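Griten › Who We Are › About the School

Programs Admissions Short Courses Workrooms Contact

This site uses cookies to remember your language and page settings. Accept Manage choices

About the Griten School of Household Practice

The Griten School was established by Pushpa Mittal to teach the everyday work of a home to adults who wish to do it well, whether for their own families or in paid employment. Instruction covers kitchen care, use of small appliances, table setting, laundry and orderly storage. Each September the school admits up to 50 students to its full course. To date, 493 students have received the Griten certificate.

Teaching takes place at our Golloneck premises, where students work at tables and counters of the type found in ordinary homes. The kitchen unit begins with the microwave oven. Students learn to load and unload it safely, to choose suitable dishes, to wipe down the interior and door, and to leave the surrounding surface clear for the next person.
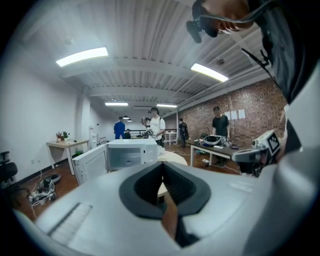 The same approach is followed in later units. Every task is shown once by the instructor, then carried out by each student until it can be done without prompting. Written work is kept short, and assessment is practical. The course handbook, prepared by Omprakash Tyagi, head of instruction, sets out 53 household tasks and the standard expected in each.

The Vishwakarma Reading Room holds 3,000 volumes on cookery, textiles and home management and is open to enrolled students and graduates. Short courses for employers are offered under the Skanier program.

Applications for the next intake close on 13th October. Forms may be requested from the admissions office.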